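Redine Opens Equipment Planning Desk for Buyers Who Have Already Bought the Wrong Thing Once

TRAVSIDE, August 12, 2022 — Redine, which helps small packing and catering suppliers budget for automation, today opened a planning desk for customers who would like to know what a gripper costs before they own six of them.

The service starts with the dull part. Customers send in a list of what they handle, how often, and what they hoped to spend. Redine sends back a purchase plan covering tools, spare fingers, mounting hardware, training hours and the line most budgets leave blank, repairs. Plans run 36 months. Wish lists are welcome and will be priced, which tends to shorten them.

Hand-held gripper tools are the first category on offer. They cost less than a full arm and let a buyer try a task before signing for the machine meant to do it. Paper goods get their own worksheet, a sheet of paper being cheap, light and surprisingly good at wrecking a schedule.

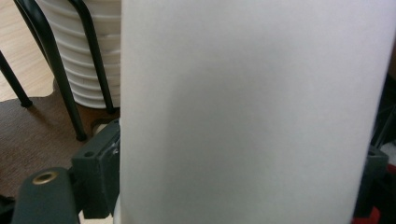 A hand-held gripper tool and a large white sheet, with stacked white plastic cups behind.

The Yaman worksheet, as it is called, has 224 lines. Redine considered a shorter version and found that it left out the invoice.

A basic plan costs $1,000, credited against any equipment order placed through Redine by the end of November. Customers who decide to buy nothing keep the plan, and the rest of their money.

The desk is open now at Redine's Travside office. A second, at Fukby, will follow once its own equipment budget is approved.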